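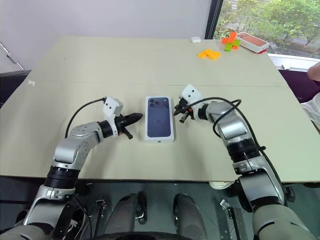 Shop robots still slow on the small stuff, trial finds

29 January 2025

Two arms, a phone box, and a fair bit of waiting. A trial in Ostthorpe to see if a two-armed robot can take on the fiddly end of shop work has come back with mixed results, and the people running it say stockroom staff needn't worry for a while yet.

The firm behind the work, Cedus, has been giving its machine the sort of jobs that eat up a shop worker's morning. Pick up a boxed phone. Turn it so the label faces out. Put it on a shelf. Lift a lid off without crushing it. Simple enough for a person, done without looking while chatting to someone else.

For the robot, less so. Out of 847 attempts logged so far, the straight pick-up-and-place jobs went well, with a plain box managed in 14 seconds on a good run. Lids were another matter. The two grippers have to pull against each other with just the right squeeze, and phone boxes are made to be a tight fit.

"A lid is horrible," said Hemant Bhatia, who leads the trial. "You or I feel it start to slide and we ease off. The machine has to be taught what that feels like, and then you hand it a box from another maker and it's back to square one."

Shiny surfaces cause bother too, he said, along with anything see-through and anything that moves when its nudged. Toys, chargers and other odds and ends are being mixed in with the phone boxes so the robot doesn't just learn one object off by heart.

Mornura, a small chain selling phones and accessories, has been following the project with an eye on its returns desk. Staff there open every box that comes back, check what's inside, and close it up again. Dull work and plenty of it.

Itzel Ledesma, who manages returns for the chain, was polite but not sold.

"I watched it for an afternoon. It's clever, I'll give it that. But I've got a lad who does 100 of these before lunch and he also answers the phone and makes the tea. If it could do the boring ones overnight, fine, I'd have one. Not yet though."

She would want it to spot a missing cable or a swapped handset, she added. That part hasn't been tried at all.

What about the home? Further off still, according to Eliseo Serrano, who looks after testing at Cedus. A shop counter is flat and the light is decent. A kitchen has wet plates, a drawer that sticks, and a cat. The team did have a go at folding tea towels last year and got a tidy one in 2 out of every five goes. Washing up has been talked about and put off.

Cost is the other snag. Cedus wouldn't give a price for the arms, saying only that it was "coming down". Running the trial also takes people, with someone on hand to reset the table and stop the arms if they drift.

Not everyone is in a rush for it to work. Milagros Iglesias, who has spent years on shop floors and now speaks for staff at several local stores, wants workers asked before any machine gets near a till or a stockroom. "Take the heavy lifting first," she said. "Nobody's back ever went from picking up a phone box."

The next round is due to run until June, with lids and charger cables top of the list. Mornura says it will decide after that wether to try a machine in one of its own back rooms.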